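I keep fruit out on the table instead of in the drawer, and I've done it that way ever since we moved to the house on Cronin Street. Fruit in a drawer gets forgotten at our place. Fruit on a plate gets eaten (mostly by whoever walks past on the way to the TV). So these are my fruit plate tips, for what they're worth!

**Use a plate, not a bowl.** I used to have one of those deep glass bowls, a wedding present, and it was lovely, and every single week there was something squashed and furry at the bottom of it. A wide plate with a little raised rim lets you spread everything out in one layer. The rim matters more than you'd think if your table wobbles like mine does. Deirdre uses an old pie dish and that works too.

**Heavy stuff first.** Big oranges and anything else with some weight go down before the rest. Then I tuck the small things into the gaps, cherries last, with the stems left on. They keep better that way, and the kids like having something to hold.

**Tomatoes count.** We had a big argument about this with Brendan at dinner once, but I leave mine out with the fruit and I'm not changing. They taste of so much more when they haven't been in the fridge. If one is still a bit pale, park it next to a ripe banana for 2 days.
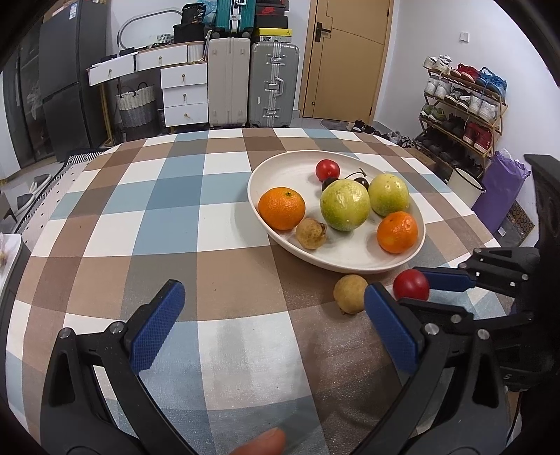 *The fruit plate on the plaid cloth, big orange on the left and a tomato at the back.*

**Check the thin-skinned ones every day.** Longans and anything like them can look perfectly fine on top and be cracked underneath. I pick each one up, turn it over, and give it a tiny squeeze. A broken patch means eat it today or toss it if it smells like wine. Don't put it back with the others, juice gets on everything and then you've got fruit flies until April.

**Wash when you eat, not when you unpack.** I know, I know, my mother did it the other way around. But damp cherries go soft so fast! If you really must wash ahead, dry everything on a dish towel for a good long while before it goes anywhere near the plate.

**Put a cloth under it.** A patterned one, plaid if you can find it, hides orange juice drips like magic. For tomato or cherry stains I run cold water through from the back, rub in a little dish soap, and leave it for 5 minutes before it goes in the wash. Hot water first is how I ruined the cream one.

**Buy less than you want to.** This is the one I'm worst at. The plate is my limit now: when it's full I stop, and anything left over gets chopped up and frozen for smoothies that same evening. Peel the oranges before you freeze them, trust me on that one.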